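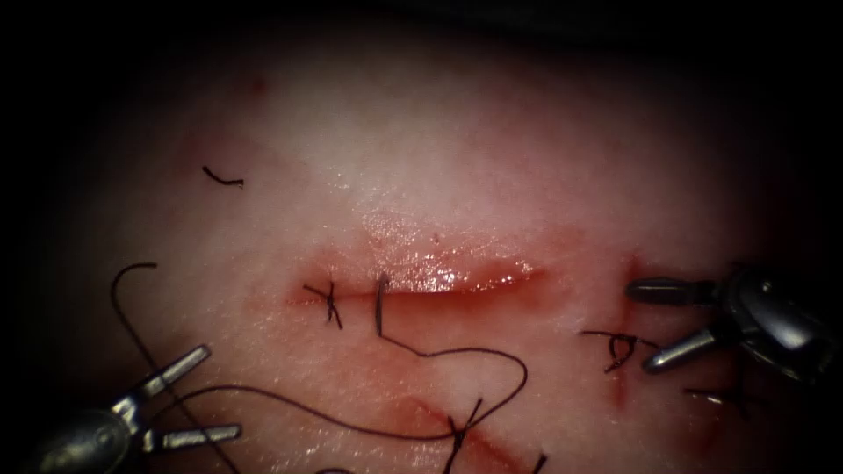 Should You Pay for the "Recovery Plan" Before Your Operation?

14 Comments | 2 Shares

A reader in Gilmartin forwarded me a glossy mailer last month. Sign up with Werora before your surgery, it says, and you get a "personal recovery plan" for $109 a month, with a minimum of 2 months. I've now read the whole thing, small print included, and I have some doubts.

Start with the big claim. Werora says members are "back to normal life up to 600 hours sooner." Sooner than whom? The mailer doesn't say. I wrote and asked, and got back a link to the same mailer. If a company measured something, it should be able to tell you who was in the group, what they had done, and what "normal life" means. Going back to a desk and going back to roofing are very different things.

Then there's the plan itself. I looked at the sample, and most of it is stuff your surgeon's office should hand you at no extra charge: when to shower, how to look after the cut, what to eat, how far to walk, when to call. If they haven't given you that on paper, ask for it. Ask again at discharge, when you're groggy and somebody is waiting with the car, and have that person listen too.

The add-ons bother me more. Members are nudged toward Flusard, a scar cream at $135 a tube. The mailer calls it "surgeon trusted" and names no surgeons. Maybe it's a perfectly nice cream. I'd still check with your own doctor before putting anything on a healing wound, and I'd ask what a plain drugstore product would do for you.

One fair point for Werora: it does have a phone line at night, and being able to call someone at 2 a.m. is worth something. But check your insurance card first. Plenty of plans have a nurse line printed on the back, and people forget it's there.

The clinic in Jomton tells me it has no deal with Werora, although the mailer shows its building. I've asked Werora about that as well. If they answer, I'll run it in the October issue.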